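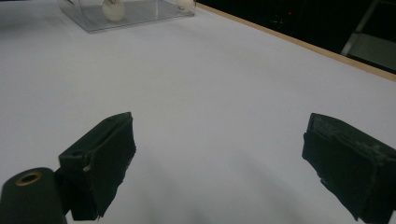
Speaker notes - "Reading aloud to adults"
Library staff afternoon, Hodwood

Slide 1. Good afternoon. My name is Randi Backlund and I work with the evening programme at the Hodwood library. English is my third language, so please stop me if I speak too fast. (Wait a moment. Drink water.)

Slide 2. Ask the room: who was read to as a child? Then ask: who was read to last year? Let them look at each other. Do not comment, go on.

Slide 3. How we started. In January we put a small notice by the returns desk. It said "Come and listen to a story, 40 minutes, no homework". Six people came to the first evening. Two of them believed it was a language course, and they stayed anyway.

Slide 4. Choosing the text. This is the part I get most questions about, so take it slowly.
- A short story of 2,000 words fits well before the tea. Longer than that and I begin to hurry.
- Read it aloud at home first. A text can be beautiful on paper and very hard in the mouth.
- Dialogue with many speakers is difficult. I do not make voices. I make a small pause and lift my head.
- Translated stories are welcome. Our listeners liked "The Ferry at Saithong" so much that we read it again in spring.

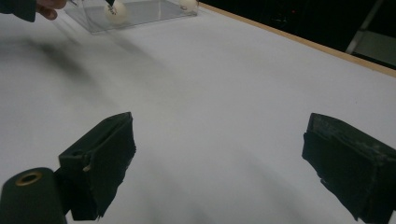
Slide 5. The pause. Many readers are afraid of silence. I was also afraid. Now I write a pencil line in the margin where I want to stop, and I breathe out fully before I continue. Demonstrate with the first paragraph of "Umunia". Read it once quickly, then once with the pauses. Ask which one they remember.

Slide 6. When somebody falls asleep. It happens, mostly in the second half. I let them sleep. One man told me afterwards that he had not slept so well for weeks, and he has come to every evening after that.

Slide 7. Costs. We pay for tea and biscuits, and the printing of 200 leaflets. Cetero, the printer by the station, gives us a lower price if we order 400, but then we have old leaflets in the cupboard.

Slide 8. Questions. If there is no question, tell about the evening when the lights went out and I finished the story with a bicycle lamp. Handouts are at the door - remember to say this before people stand up.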